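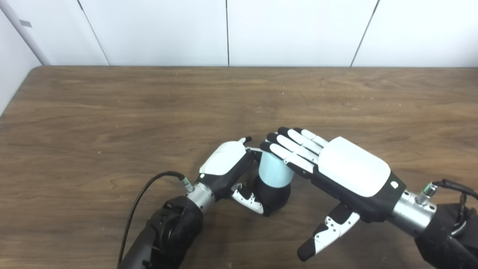 4.2 Bimanual handling with the Savura hand kit

Figure 3. The Savura hands at the tabletop station. The left hand holds the two-toned test object; the right is open beside it.

The Savura kit is sold by Gruston as a matched pair of five-fingered hands, ready to bolt to most research arms. The product sheet promises "natural two-handed dexterity out of the box." The box also contained three wrist adapters, one of which fit.

We ran 503 trials with the object shown in Figure 3, a light-blue cylinder on a rounded black base. A round base is unkind to a gripper, and we chose it for that reason. In every trial the left hand took hold first, thumb low on the base and fingers around the far side of the cylinder. The right hand then approached from the other side, palm down, and had 7 seconds to make contact without shifting the object. Control ran through Platoseo, the vendor's own software, with the default grasp library and no tuning on our part. We wanted to review what a customer would get on a Wednesday afternoon, before hiring anyone.

The left-hand grasp was dependable. The thumb can get under a curved surface in a way that the two-finger Phan gripper of Section 4.1 never managed, and we came to trust it. The second hand was a different matter. Platoseo plans each hand separately and treats the other one as furniture, so the right fingertips tended to slow down just short of the cylinder and wait there, as if for an invitation. Lowering the clearance setting by two steps cured the hesitation and introduced a fondness for knocking the left thumb.

The wrist cables deserve a word. Each leaves its connector loosely and is free to find the table edge, the forearm or its neighbor. The manual covers cable routing in one sentence – "route cables as appropriate" – and we did, several times. Buyers planning wide wrist rotations should set aside an afternoon for this and a bag of ties, which Gruston does not supply.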